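The first thing Merja Keskinen tells me is to take my watch off. The second is to stop gripping. "You squeeze, it squeezes. Relax your hand."

Easier said. I'm at Alama, upstairs at the Hayes building, learning to run a robot hand from a glove. Move a finger, it moves a finger. No code, no menus. You do the job, the machine keeps a record of what you did, and later on it tries the job alone. That's the pitch anyway.

The crew calls a single try a take. A good one goes in the pile. A bad one goes in too, tagged, becuase Cornel Pop wants the bad ones.

"People throw out their mistakes," he says. "I want the wobble and I want the recovery."

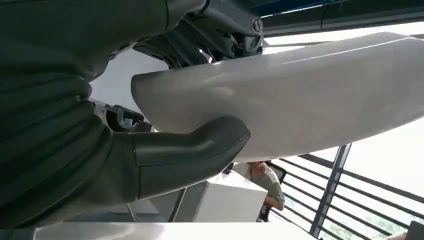 Thumb under, fingers around the end: a hold at Alama.

Pop has been at this longest. 2000 takes is what he'd like before anyone trusts the thing with a new job. When I visit they have 927. Róisín Scanlon did most of those and her wrist knows it. Ten minutes on, then a break, house rule. She skips the breaks.

Watching her is a bit annoying. Slow approach, tiny pause, then contact. The pause is on purpose – she learned early that if she rushes in, the robot learns to rush in. Same with fidgeting. She used to tap her fingers while thinking and for a week the hand tapped too.

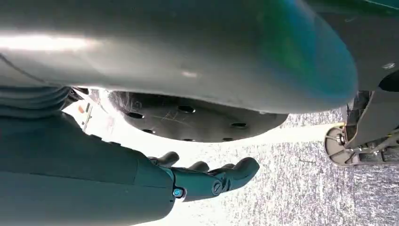

The other way to teach is older and more physical. Grab the arm, with the motors slack, and walk it through the motion yourself. Washington Rocha prefers this. He came from a body shop and likes to feel the weight of things. The trouble is the fingers. You can push an arm around all day but you can't very well bend every joint of a hand and hold the rest steady at the same time. So arm by hand, fingers by glove, and plenty of arguing over where one stops and the other one starts.

My own go? Almost an hour, 10 takes, two Pop called usable. I kept watching my own hand when I should of been watching the robot's. Keskinen says everyone does that at first. Scanlon was already putting the glove back on.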